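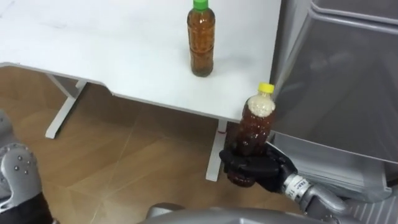
One client told us in our first year that his company had promoted its best technicians to supervisors and then left them alone with the job, and that he was surprised when two of them asked to go back to the tools. We have kept this remark in our minds. It describes quite exactly the problem on which Pedine works.

Category: About Pedine / Who we are

Pedine is a small training company for people who manage other people for the first time. Our office is in Cestadton, on the second floor of the old Maddocks building, and we work with firms in the city and in the towns near it. Most of our clients are workshops, warehouses, clinics and family firms. They do not have a personnel department, or they have one person who does it together with the payroll.

The company was started in July, with one client and a borrowed room. Before that, the founders had worked as supervisors themselves, in a bakery group and in a parts warehouse. Both had learned the job by making mistakes in front of their teams, and both thought that a part of these mistakes could be avoided with some preparation. Up to now, 441 new supervisors have finished our main program. The name Pedine means pawns, the small pieces in chess. Some clients find this name strange for a company that teaches managers. We like it, because a pawn that reaches the other side of the board becomes a different piece and must move in a different way.

What we teach

Our main program is called Tidus. It is about the ordinary week of a supervisor: how to give a task so that it is understood, how to talk with a person who comes late again, how to write a shift plan that people accept, how to say to your own boss that a deadline is not possible. We spend a long time on the question of former colleagues. A person who ate lunch with the team for years must now decide about their vacation requests, and this is often harder than any budget.

We do not use personality tests. We tried one in the beginning, and the participants talked about their results for the whole afternoon and about their teams not at all.

Every participant brings a real situation from work, and the group discusses it. What is said in the room stays there, also when the employer pays for the course. We write this into the contract, and we have lost a few clients by it. 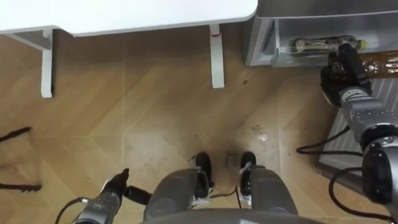 How long does the Tidus program take?

It takes four months, with one half-day session every second week. Between the sessions each participant has a telephone call with the trainer, which is 25 minutes long. We keep to this length, so that a supervisor can place the call in a normal working day.

The groups are made from several companies, and we do not put direct competitors together. If a firm wishes to send a whole team of supervisors, we prepare a closed group and come to the firm. The content is the same, but the discussions are different – people are more careful when they will meet again the next morning at the same machine.

How we work with the employer

Before the program starts, we meet the manager of the participant for one conversation. We ask what this person may decide alone. Often there is no clear answer, and then the first useful result comes before the first session. After the program we meet once more. We do not give grades or written evaluations of participants.

At present 43 firms send their people to us regularly. Over half of them came on the advice of another client, and for this we are thankful. We do not have a sales team. If you write to us, you will receive an answer from a trainer, usually on the next working day.

Page last updated: December 18, 2025

Comments

Former participant: The session about former colleagues was the hardest for me and also the one I still use. I wish there were a second course for later.

Reader from Cestadton: Do you take people who are not yet supervisors but will be one next year?

Pedine: Thank you for asking. We accept them when the date of the new position is already fixed. Please write to the office.

Warehouse manager: I was annoyed at first that I would get no evaluation. The talk after the program was enough.

This website uses cookies to remember your language and to count visits. You can change your choice at any time in the settings.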